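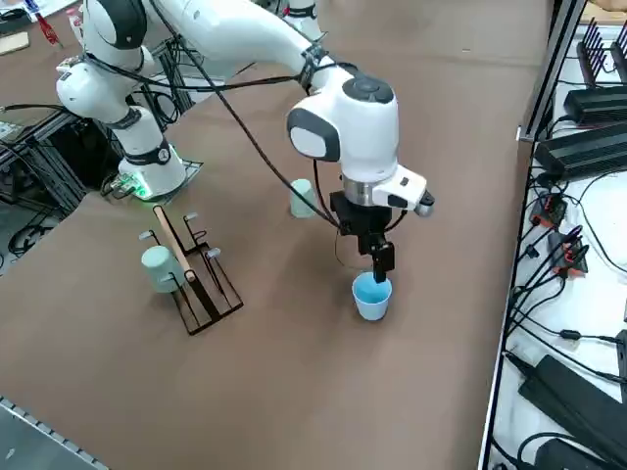
Evodness Cup Reset: Data Card

13 December 2025
Prepared by Shiela Panganiban and Jerome Maglaya, Villanueva Manipulation Group

Category: Datasets / Manipulation / Tabletop

# Evodness Cup Reset

Evodness Cup Reset is a collection of teleoperated demonstrations in which a two-arm robot handles lightweight cups on a tabletop. It was recorded to support a single research question: whether a policy trained with explicit labels for failed and repeated grasps recovers from its own errors more often than a policy trained on clean demonstrations alone. The collection is released together with the labels, the training split and the evaluation protocol used in the accompanying Villanueva report.

## Task definition

Each episode starts from a tabletop layout chosen by the operator from a printed list. The layouts vary the position of the cups and whether each one is upright or lying on its side. The operator is asked to pick up a named cup and bring it to the target pose given in the list. Either arm may be used, and the operator may change arms once per episode.

An episode is scored as complete when the named cup is at rest in its target pose and the gripper has released it. Knocking over a second cup does not end the episode, but it is recorded in the `disturbance` field. Episodes stopped by the operator are kept and marked `aborted`.

## Observations and actions

- `scene`: color video from a fixed camera at the workspace
- `head`: color video from a raised viewpoint facing the table
- `wrist`: color video from a small camera mounted near the gripper
- `joints`: measured joint positions for both arms
- `grip`: commanded and measured gripper opening
- `action`: commanded joint positions, aligned to the video

All video streams are resampled to 10 frames per second. The joint streams are provided both at the resampled rate and as originally logged. Exposure was left on automatic for the wrist view, and users should expect the color of the table surface to differ from one view to another.
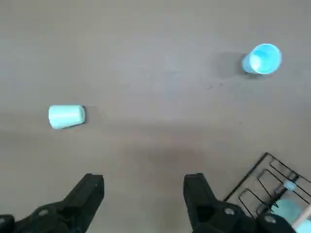
## Labels

Two annotators marked every episode using the Deteck labeling tool. The label set is deliberately small: `approach`, `contact`, `lift`, `slip`, `retry`, `place` and `release`. A `retry` begins at the moment the gripper reopens after an unsuccessful closure and ends at the next contact. Where the annotators disagreed on a boundary, the earlier mark was kept, and the disagreement is stored in the `notes` column.

The difference between `slip` and `release` caused most of the disputes. Cups of this kind bend under light pressure, and a cup that rotates between the fingers may still be under control. The rule adopted in July is that rotation alone is not a slip – the cup must lose contact with at least one finger. Labels made before that rule were checked again and corrected.

## Baseline results

Both policies share the same network and the same number of training steps. Each was evaluated on 40 rollouts, using layouts withheld from training.

- Clean demonstrations only: 16 rollouts complete
- Demonstrations with retry labels: 25 rollouts complete

The gain came mainly from layouts in which the named cup began on its side. On upright cups the two policies were close, and the authors do not claim a difference there. No test was made on heavier cups, glassware or objects with lids.
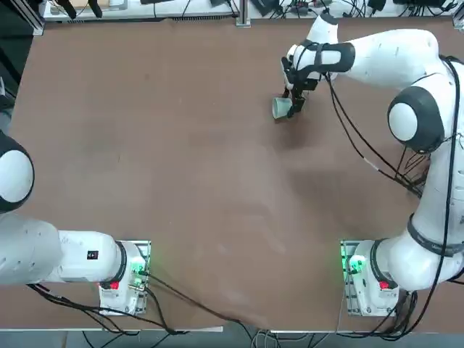

## Known limitations

The recordings come from one workstation under one lighting arrangement. Views taken from above the table are often blocked by the forearm during the final part of a reach, and users who train on a single view should read the ablation table in the report first. Gripper force was not measured. The logged opening is a poor substitute when a thin cup wall gives way, and it should not be used to estimate force.

Reset time between episodes was not recorded.

## Access and use

The data may be used for research and teaching. Redistribution of modified labels is permitted if the changed files are listed in a separate change log. A loader for the episode format is kept in the `villier` folder, along with a script that rebuilds the training split from the episode index. Corrections to labels should be submitted with the episode number and the time of the boundary in question.

Contact: Evodness data desk, Villanueva Manipulation Group | © 2025 Villanueva Manipulation Group | Back to top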